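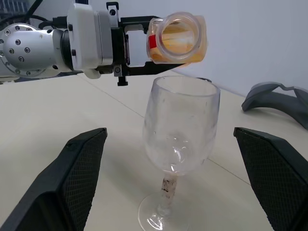
Robot arms doing the pouring at our catering kitchen, what happens to the portioning crew?

Print this page | E-mail this page
Shares: 30

Reet Butkienė
Posted in Work and Jobs

I run the cold prep side of a catering kitchen in Trenport. The company is called Henriques and we do weddings, conferences and a standing contract for a hotel. A big part of what my crew does is portioning: dry toppings, sauces and layered desserts in stemmed glasses. On a normal event day we fill 200 glasses. On a big day it's 800, and those days start at four in the morning.

In March the owners signed up for a trial with two robot arms on one table. One arm holds the glass steady and the other tips a jar over it. A technician from Plaltis, the company that supplies them, comes in on Thursday to adjust things, and the rest of the time we are supposed to run it ourselves. They showed me how to start it, how to stop it and how to clear a fault. That took a morning.

The arms are slow. A good person on my crew is faster, and can see when the topping has clumped and give the jar a knock. But the arms are not expected to be faster. The owners say the point is that they can run while we do something else, and that they cut down on wrist trouble. I have two people with wrist braces, so I can't argue with that part.

What I want to know from people who have been through something like this:

Did anyone lose their job, or lose hours? I've been told no one will be let go, but no one has said anything about hours. Most of my crew are hourly, and the big portioning days are where they make their money.

Who is responsible when it goes wrong? We had a batch go out underfilled and I was the one who got the call from the hotel. I had not filled them. I hadn't checked them either, and as far as I know it was never anybody's job to check.

Should the people who work next to it be paid more? One of them now spends half her shift loading jars, setting glasses out and watching the table. She says it's easier on her hands and harder on her head. Her pay is the same.

The owners are decent people and they have asked me for my opinion in writing. I would like to give them something better than "we don't like it."

Comments (4)

Fernanda Antunes

I was shift lead at Ristlow when they put arms on the spice packing line, so a different product but close to the same motion: pick up a container, tip it, put it down. I was there for the first year and a half of it. I'll go through what you asked.

Jobs and hours. No one was let go. Hours did drop, though, and it happened in a way that was hard to point to. Nobody's regular shift changed. What went away was overtime. Before the arms, a large order meant everyone stayed late or came in early. Afterward, the arms were left running over lunch and for a while after close, and the early starts stopped. Two of my people were living on that overtime, and they left by the end of summer. On paper they quit.

So if I were writing to your owners, I would ask about this directly. Ask what happens to the four o'clock starts. If the answer is that they're going away, ask whether those hours will be moved somewhere else or just dropped. We got ours partly replaced by asking for it. The plant had a backlog of labeling and stock counts that had been sitting there for years, and management agreed to give those hours to the line crew before offering them to temps. It didn't cover everything. It covered enough that the rest of the crew stayed. Get the promise in a letter or an e-mail. Our first plant manager meant what he said and then moved to another site.

Responsibility. You need a written check and a name next to it. Before the arms, the checking was built into the hands doing the work. A person pouring into a glass looks at the glass. When the pouring moves to a machine the looking doesn't move with it, and you have to put it back on purpose. We weighed one container in every 40 and wrote the weight on a sheet with initials. If it was off, we went back to the last good one and weighed everything in between. It was dull work, and we still needed it.

For you I would also add a look at the glass itself before it goes on the table. When my people did it by hand they'd pull anything smudged or chipped without thinking about it. The arm will fill whatever is put in front of it. You may find that your dishwashing has to get better, or that someone has to hold each glass up to the light first. Count that as time when the owners work out how much they are saving.

On who gets the phone call: ask them to decide that if a batch was checked according to the sheet and still went out wrong, it is a problem with the process, and the person on shift doesn't get written up. We had one bad month before this was settled, and people started hand-checking every single pack out of fear, so the line ran slower than it had with no arms at all.

Pay. Yes, I think so, and I would make the argument on the basis of what she does. Write down everything she does in one shift for a week. Loading, setting out, clearing faults, deciding when to stop it, cleaning up after a spill, calling the technician. At Ristlow that list was longer than anyone upstairs expected. It got us a separate job title with a small raise, less than we asked for. It also got us a rule that two people on every shift had to be trained, so one person wasn't stuck at the table all day. I cared about the second part more than the raise. Watching an arm tip jars for eight hours is tiring in its own way. You can't daydream and you don't have anything to do. We rotated every two hours and the complaints mostly stopped.

A few smaller things. Ask for a second morning of training a month in, once your crew knows what questions to ask. Keep a fault log, even if it's a notebook on a string. Ours showed that nearly all our stops came from one kind of lid, and we changed the lid. Keep some portioning by hand every week. We had an outage the day before a big shipment and found out that our newer people had never packed the full order themselves. I had to call in a woman who had retired.

And about wrists. It did help. I had one person come off light duty and go back to normal work. I would say that in your letter. It will be easier for them to hear the rest.

Comments (9)

packline_dad

They always say no layoffs. Same at my brother-in-law's place and now there's three people where there used to be seven. I would start looking around if I was you. Robots don't call in sick.

Comments (11)

Stell from banquets

I'm on the other end of this. I work banquets at a hotel that buys desserts from a kitchen that went to arms for its glasses. I can't tell you about hours or pay but I can tell you what we noticed on the floor.

The fill got more even from glass to glass. Ours used to vary depending on who was on. The toppings started looking flat, though. A person finishes with a little mound in the middle, and these came in with everything leaning to one side, the side it was poured from I guess. We had servers fixing them with a spoon in the hallway ten minutes before doors. Our chef complained and the kitchen put one person at the end of the table to finish each glass by hand. Since then they've been fine.

So if you are looking for a place for your crew's hours, that might be one. Somebody who knows what the dessert should look like goes over every tray before it gets wrapped. You could ask your hotel contact if they'd put that in the contract, then it's a paid step and no one can cut it quietly.

Also please label the trays with the time they were filled. If the table runs while everyone is on lunch, we have no idea how long the first tray has been sitting, and neither did the driver when I asked him.

Comments (2)

Reet Butkienė

Thank you, Fernanda especially. I've started the list of what she does on a shift and I'm on the second page. I did not think about the overtime going away without the shifts changing. I looked at the schedule for next month and two of the early starts are already marked "to be confirmed," so that will be the first paragraph of the letter.

Stell, we don't put times on the trays. I have asked for labels.

Fernanda, one more thing if you're still reading. When you rotated every two hours, did the person coming off the table go back to hand portioning, or to something else? My worry is the two with the braces. If they rotate off the arms and onto pouring, they're back where they were.

Comments (1)

Fernanda Antunes

Something else. We sent people with wrist problems to labeling and checking, and only the others went back to packing. It made the schedule harder to write. I kept it on a sheet in pencil.

Print this page | E-mail this page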